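Week 4 handout: Comparing grippers without fooling yourself

Most gripper comparisons you will read are one person's good afternoon. Ours will be duller. Each pair of fingers gets the same tool case, the same table and the same operator, and you write down the bad tries too, however much it hurts.

The case is a good test piece. It is flat, it has a molded lid, and the latch is small enough to make a fool of any arm. One gripper steadies the case while the other goes for the latch. Decide who holds and who pulls before you start, or the arms will settle it between themselves.

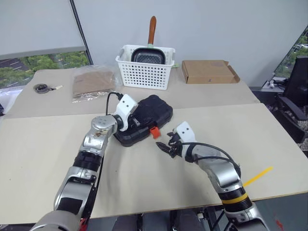

Kaede Hattori: I would score the holding arm separately. On the Vulus fingers I logged 61 failed openings, and in most of them the pulling side did its job while the case slid away from it. If you only score the latch, you end up blaming the wrong gripper.

Point taken, and the score sheet now has two columns. Last year's had one, plus a large box for comments, mostly swearing.

Part two is tool picking. Run 10 tries per tool and per finger set, with the case open flat. Screwdrivers look easy until a fingertip meets the edge of the molded recess. Pliers give you two handles and therefore two ways to be wrong. Log the approach angle each time, including the ones you would like to forget. 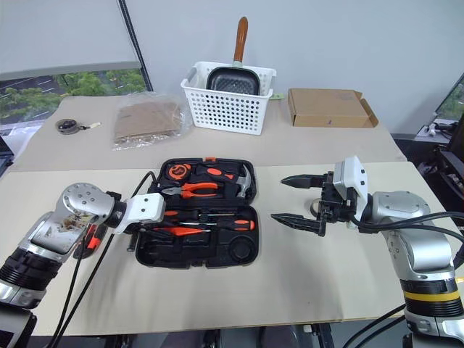 Change one thing per run. If you swap the Tovon fingers for the Böttcher set, leave the grip force and the controller settings alone. The September group changed all three at once and produced over 263 rows of data from which we learned that it was September.

Sheets go to Floarea Enache by 4 p.m. Blank cells count as failures. Read the Skodamano controller notes before next week, at least the part on force limits.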